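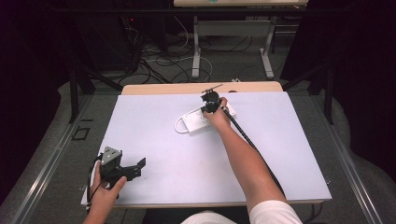
My own view was asked for early on, but the solicitor at Hartley got there first: most boundary rows are over by teatime if both sides will sit in one building. I'd gone in expecting gloom, and got biscuits and a very cheerful hour on mediation.

"People arrive wanting to be told they're right," she said. "I can't do that for them - I'm only carrying messages down the corridor."

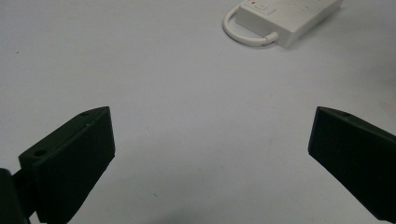 Power adapter on a pale tabletop

She had just finished Cikia v Gemier, a quarrel over a shared drain that ran for four years (four!) and filled 3343 pages. It settled on a Saturday, a little before 9 at night, with two very tired directors signing in the car park. I asked if she'd felt proud. "Hungry, mostly," she said.

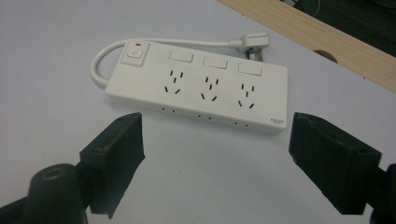

What it costs

Less than a trial, she told me, though the room hire at Renberg made me wince. Each side usually pays half, and you agree that in writing before anyone books a thing. "Bring a sandwich too," she added, and went off to take a call.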